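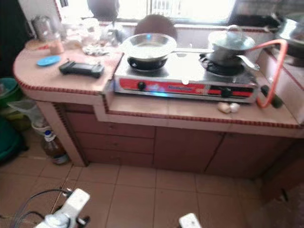

Deux œufs devant le réchaud, la poêle à gauche, la casserole à droite.

Je voulais une réponse simple : est-ce qu'une machine peut faire la cuisine chez moi, oui ou non ? L'ingénieure de Willano qui me reçoit éclate de rire. « Chez vous, non. Chez moi non plus, d'ailleurs ! » Bon, au moins c'est clair.

On parle pendant 30 minutes, surtout d'œufs (je ne pensais pas avoir autant de questions sur les œufs). « Attraper un objet rigide, on sait faire. Un œuf, il faut serrer assez pour qu'il ne glisse pas, et pas plus. Vous, vous le sentez dans les doigts. » Et le casser proprement au bord de la poêle ? Elle grimace. Sur leur dernière série, baptisée Skarkness, 66 essais, 8 coquilles ouvertes sans dégâts. Moi qui repêche toujours un petit bout dans l'omelette, je me suis senti moins seul.

Et la vaisselle, alors ? Je croyais que c'était la partie facile - pas du tout. Une assiette debout dans l'égouttoir, ça passe encore, m'explique-t-elle. Ce qui l'agace, c'est tout ce qui est mou ou transparent : « Le plastique à bulles, le verre, un torchon en boule... La forme change dès qu'on y touche, ou alors la caméra voit au travers. » Elle me parle aussi du plan de travail encombré, celui de tout le monde, avec la bouilloire, les flacons et le tournevis qui traîne près de l'évier.

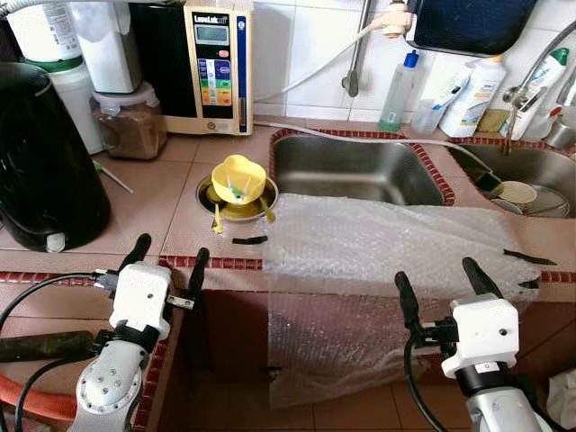 Alors, c'est pour quand ?

Elle refuse de me donner une date, j'ai pourtant insisté. « Débarrasser une table, lentement, j'y crois. Un repas complet sans personne à côté, je ne signe rien. » Je lui demande ce qu'elle confierait à la machine dès ce soir. « Le rangement des couverts. Et je resterais dans la pièce ! »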